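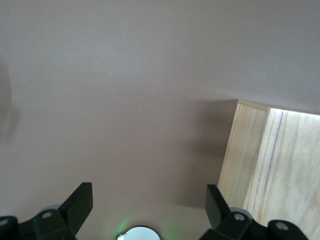
Notebook 3, p. 25
May. Dye bench, second madder run.

Restarted the madder vat at 8 in the morning with the ground root from Dovhaniuk. Same wool as the first run, scoured and mordanted with alum by Ursina. Kept the bath low this time. The first run went brown, and Muthu thinks I let it get too hot while I was on the phone. He may be right — the log has a gap there.

Skeins weighed 1,240 g in total before wetting out. Nicanor wants the Semis order to match the old sample card, so I pulled one skein early and let the rest sit until after lunch. The early one is closer to the card. The others are redder than I expected and I like them better, but that's no use for the order. 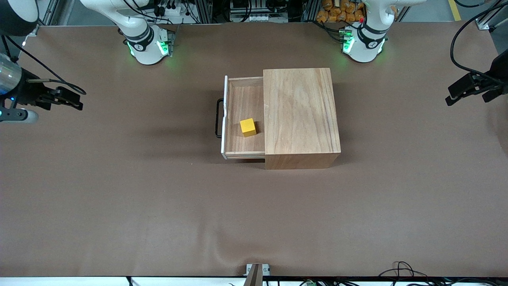 Rinse water was still coloring after three changes. Left the late skeins to soak in plain water and will look again tomorrow. Zsófia asked whether chalk in the bath would help. Our tap water is soft, so worth a try on a small piece before we commit any more root.

To do: label the exhaust bath and keep it for silk. Ask Imogen if Brernus still sells alum in the large bag — we are almost out. Copy the temperatures into the shared sheet.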